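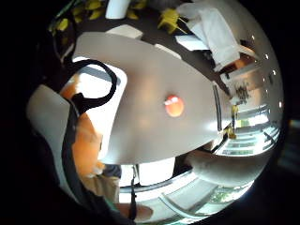

*One small orange fruit, one large white table.*

I have been trying to eat with the seasons since August, and I'd like to report that the seasons are not making it easy.

It began with a library book. The book said that our grandparents knew what month it was by what was in the fruit bowl. My grandparents knew what month it was because the bank sent them a calendar, and the fruit bowl held keys and a dead torch, but I was in a suggestible mood and I'd just paid a silly amount for grapes that had flown further than I ever have. So I made a rule. If it wasn't growing within 200 kilometres of my kitchen, I wasn't buying it.

The first casualty was the banana. I hadn't realised how much of my personality was banana. Breakfast, the three o'clock slump, the brown ones going into a loaf I never quite got around to baking – all gone. I replaced them with apples out of cold storage, which I chose to count as seasonal on the grounds that they had at least been in season once.

Citrus saved me for a while. The Venham growers' market runs in the car park behind the bowls club, and in winter it's wall to wall mandarins, navels, lemons the size of a toddler's head. I bought a whole bag of mandarins every week and ate them over the sink. My favourite stall is Pimau, who do organic everything and write their prices in chalk so faint you only learn the damage at the till. I've paid four dollars for a bunch of silverbeet there and thanked them for it.

Then came the gap. Anyone who grows vegetables knows about the gap, and not one of them thought to warn me. Winter stuff bolts, summer stuff is a row of hopeful seedlings, and for over 4 weeks the market sells you leeks. I like a leek. I had leek tart, leek soup, leeks under cheese, and one evening a thing with leeks and noodles that I'd rather not go into. The library book devotes 2 pages to this period and calls it "a time of anticipation".

I cracked in the greengrocer's on Hamard Street, in front of the capsicums. They were red and shiny and from a very long way off. I bought four and roasted the lot that night with too much garlic, and I felt terrible about it until they came out of the oven.

So the rule has been amended. Local if there's a choice, and if there isn't, I'm allowed one foreign item a week without having to give a speech about it. Coffee was never included, and neither was chocolate. Pepper I'm not discussing.

I've also planted a mandarin tree in a pot by the back step, going by the label, which promises fruit in its third year. It currently has eleven leaves and something has been at two of them. I've moved it to the sunny side of the bins. The leeks I put in next to it are doing beautifully.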